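Search this site Search

About Desbridge

1 min read

Desbridge is a supplier of linens and table service to hotels, schools and public offices. The company was formed when Litel and Cherkaoui joined their laundries, and it now serves 600 customers from a single plant.

Each September, account managers review every contract and confirm delivery days for the coming year.

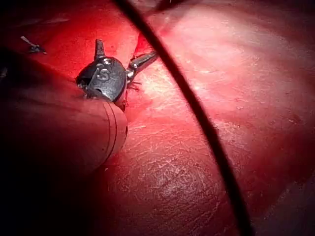
Desbridge is an equal opportunity employer with 70 full-time staff. New employees complete paid training and learn to read stock marks, which may be as small as the "S" on the dark metal joint.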